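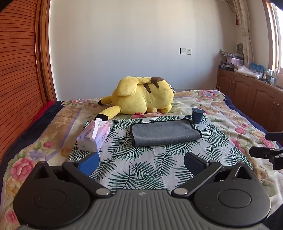
Figure 1. Bedroom set-up for the towel task: folded grey towel, tissue box and lidded cup on the palm-print cloth, gripper open.

4. What went wrong with the left finger

I had hoped this chapter would be a short one, but the fault I am going to describe ate up most of my winter, so I hope the reader will bear with me. We had 3,225 towel recordings from the Kirnberg rooms, and when I first went through them with Notburga Stöckli, my very patient supervisor, we found that in 1,729 of them the gripper reported itself closed while the fingers were still slightly apart. The towel then slid out as soon as it was lifted!

At first I blamed the pads, and then (rather unfairly) the towel. The real culprit was a pivot pin on the left side that had worked itself loose — only by 2 mm, but enough for the linkage to give under load. The Ondance software reads the motor and never the fingertips, so it carried on quite happily and logged every one of those grasps as a success.

There was a small safety matter too. While checking the pin I put my thumb between the links with the power on, and got a nasty pinch. I have since written a switch-off step into our handling sheet, and the pin is now checked after every 34 grasps. It is slow going, but I have grown rather fond of the routine.

The affected recordings are set aside in the Pomare folder and will be relabelled by hand before April.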